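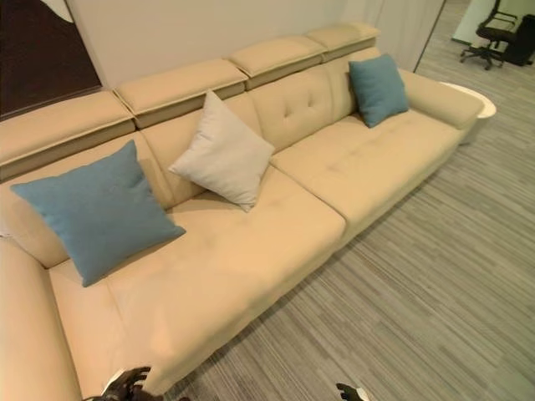 About Us

Faulkner Upholstery School is a trade school in Idley that teaches people to repair, rebuild and cover furniture. We run day and evening courses for beginners, a full-time certificate program, and short workshops for people who already work in the trade. We also take in repair work from the public, which is done in the teaching shop by certificate students and checked by an instructor before it goes home.

Our History

The building on Prasum Street went up in 1918 as a harness and saddle shop. It later made truck seats, then awnings, and for a long stretch it was used for storage by the hardware store next door. When the school took over the lease, the old cutting tables were still on the second floor. Two of them were sound enough to keep. They have new tops now, but the legs and rails are the ones that came with the building.

The school began as one evening class. Students brought a dining chair with a drop-in seat and took it home finished at the end of the course. Most of them asked what came next, so a second course was added for sprung seats, and then a third for armchairs. The certificate program was put together a few years later, after local shops told us they could not find people who knew how to read a frame, cut a pattern and sew a straight welt.

We bought the building from the hardware store's owners when they retired. The ground floor is now the teaching shop and the front office. The second floor holds the sewing room, the cutting room and a small library of trade books and supplier catalogs. The freight elevator works and is inspected every year, so large pieces do not have to go up the stairs.

What We Teach

The certificate program is 1000 hours long. Students start with hand tools, webbing and padding, and work on small stools and dining seats until their stitching and tacking are even. From there they move to coil springs, edge rolls and hand-tied seats. The second half of the program covers sewing machines, pattern making, foam, zippers, cushions, leather and vinyl, and finally sofas.

Sofas are taught late in the program. A long sofa repeats the same shapes several times, and any small error in the first one shows when the next is set beside it. Students learn to mark center lines on the frame and on the cover, to cut all matching parts together, and to check the nap or grain of every piece before it is sewn. They also learn how to estimate yardage, which many people find harder than the sewing.

We teach traditional and modern methods in the same program. Some of the furniture our students will see at work is filled with horsehair and tied with twine. Much more of it is foam and polyester over zigzag springs, with staples holding the cover. Both kinds wear out and both can be repaired.

Evening courses meet once a week and follow this order:

Seats and Stools. Webbing, padding, simple covers. No experience needed.

Sprung Seats. Coil springs, tying, stuffing, edge stitching. Open to students who have finished Seats and Stools or who can show similar work.

Armchairs. A full chair over two terms, from stripping to the dust cover. Students supply the chair. Please let us see it, or a few photographs of it, before you buy fabric.

Cushions and Machine Sewing. Box cushions, welting, zippers, pillow covers with plain and flanged edges. This course can be taken by itself.

Workshops for people in the trade run on a separate schedule and change from term to term. Recent subjects have included deep buttoning, leather repair, recliner mechanisms, headrests and movable backs, boat seating, and pricing a job.

The Gitov Collection

The school keeps a study collection of 458 tools, fabric samples and cutaway pieces. It came to us from the Gitov workshop, a family business that closed after the last of its owners gave up the work. The cutaways are the part students use most. They are ordinary chairs and sofa sections with one side left open, so that each layer can be seen in the order it went on.

The collection is kept in the library and may be handled. Visitors from other schools and from theater and museum departments are welcome to use it by appointment. We do not lend pieces out, but we can supply measurements and paper patterns for many of them. There is a small charge for copying.

Our Teaching Shop

Repair work is a part of the certificate program. Students need to learn on furniture that somebody is waiting for, with a written estimate and a date by which it has to be ready. We take in dining chairs, armchairs, ottomans, window seats, sofas and loose cushions. We do not take mattresses, car interiors or anything with active insect damage.

Estimates are given in person or from photographs. If you send photographs, please include the front, the back, one side and the underside, along with the overall width, depth and height. A written estimate is good for one term. We ask for half of the labor cost when the piece is left with us and the rest when it is collected.

Work done by students takes longer than it would in a commercial shop. An armchair may be with us for most of a term. If you need something back quickly, the front office keeps a list of local upholsterers, many of whom trained at the school.

Fabric can be ordered through us or brought in. If you are bringing your own, wait until you have our yardage figure. Large patterns and stripes need extra so they can be matched across the seat and backs, and a fabric that looks heavy on the bolt may still be too loosely woven for a seat in daily use. We will tell you if we think a fabric is a poor choice for the job, and we will ask you to sign the estimate if you wish to go ahead with it.

Caring for Upholstered Furniture

We are often asked how to look after a piece once it is home, so our usual advice is printed here.

Vacuum the seats, arms and backs with a brush attachment every week or two. Dust works down into the weave and cuts the fibers as people sit on it. Turn and swap loose cushions when you vacuum, unless they are shaped to fit one place only.

Keep pale fabrics and all leathers out of direct sun where you can. Fading is gradual and cannot be reversed. If the room is bright, a blind or a light curtain during the middle of the day makes a real difference over several years.

Blot spills with a clean white cloth and do not rub. Check the cleaning code on the fabric label before using water or any other product, and test it first on the back or under a cushion. For leather, use a damp cloth for everyday dirt and a product made for leather for anything more.

Do not sit on the arms. Most arms are joined to the frame with dowels and glue, and they loosen under weight they were not built to carry. If an arm has begun to move, bring it in early. Regluing a joint is a small job, while replacing a broken rail means taking off much of the cover.

Lift sofas from the bottom rail when moving them. Dragging a sofa over carpet strains the legs and the corner blocks.

Admission and Fees

The certificate program starts each October. Applicants visit the school first, spend a morning in the shop and talk with an instructor. There is no entrance test. You should be able to stand for long periods and lift one end of an armchair, and we are glad to discuss changes to the bench or the schedule for students who need them.

Evening courses can be booked at the front office or by mail. A deposit of $300 holds a place on the Armchairs course, and the remainder is due at the first class. Shorter courses are paid in full when booking. Hand tools are provided for use in the building. Certificate students buy their own basic kit during the first month, and the office has a list of what is needed and which items can be bought used.

If you have to withdraw before a course begins, we refund the fee less a small office charge. After the second class we cannot give refunds, but a missed course may be moved to a later term if there is a place.

Visiting

The front office is on the ground floor, to the left of the loading door. Street parking is free behind the building. If you are dropping off furniture, use the loading door and ring the bell, and a member of staff will help you bring it in. The entrance, office, teaching shop and restroom on the ground floor are step-free, and the freight elevator can be used by anyone who cannot manage the stairs.

Page updated 9 May 2021.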